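Laminate deserves a repair standard

Most tabletops bought for offices, schools and rented workspaces are a decorative sheet bonded to a core board. The sheet is usually under a millimeter thick. When it fails at an edge or a corner, the whole top is scrapped, although the core and the frame under it are still sound. I think this is a purchasing failure more than a materials failure, and that buyers should fix it by asking for different terms.

Consider a typical order. A buyer takes 500 tables and signs for a five-year warranty against delamination. The warranty excludes impact, standing water, heat and "normal wear", which between them cover nearly every way a top goes bad. The supplier prices the exclusions correctly. The buyer does not price them at all.

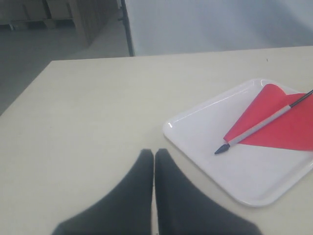 Surface condition is the wrong thing to measure, yet it is what most inspection sheets ask for. An inspector walks the floor, looks at each top and writes a grade from one to five. The grade tracks cleaning more closely than it tracks damage. A cream-white top with faint gray shading and a few subtle smudges can easily drop a point on such a sheet, and none of that says anything about the glue line. A useful inspection would start at the edge band, use a feeler gauge, and record a length of open joint in millimeters.

The numbers can be kept simple. Stalex and Budero both sell tops in the same nominal size, and both will quote a replacement. Neither will quote a re-edge. When I asked in September, the reply from one of them was that the edge profile had changed and the old band was no longer stocked. The tables were 2 years old.

A profile change of this kind saves the maker very little. It costs the owner a full top each time a strip of plastic comes loose. If 3,000 tops are in service and even a small share open up each year, the cost of the discontinued band soon passes the discount won at purchase.
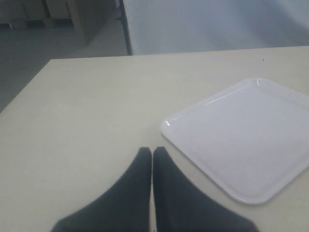
Pale tops look uniform from a distance; the useful inspection is done at the edge.

The remedy I would write into a contract has one main clause: the edge band and its adhesive must remain available, by part number, for 11 years from delivery. Color match should be held to a stated tolerance – a band one shade off is acceptable to most users and far cheaper than a new top. The supplier should also publish the removal temperature, so that a local shop can do the work with a heat gun and a trimmer.

Some makers are closer to this than others. The Numik range uses a screwed top that comes off in minutes, and its band is a plain straight profile.
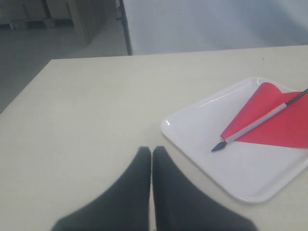 Mao wrote in after an earlier version of this piece to say that the labor would eat the saving, and that any shop charging an hourly rate would rather fit a new top than strip an old edge. The objection holds for single tables. It does not hold for batches, where setup is paid once and the trimmer stays at one depth for the whole run. Owners with large fleets should hold damaged tops until they have a batch, and the contract should allow for that delay.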